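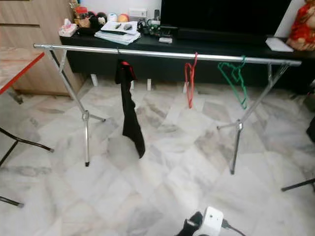 I finally watched Brarkitz last night and oh my gosh, you guys! It's a slow little mystery set in a fishing town called Tanddale, and I was hooked by the ferry scene (the one with the radio – if you've seen it, you know). The music is gorgeous too, all low piano and wind.

I had two small gripes. The brother's story gets dropped for ages, and the last chase is too dark to follow. Still a 9 out of 10 from me!

The sequel, Grenville, is due in March and I've already started rereading the book. All 704 pages of it.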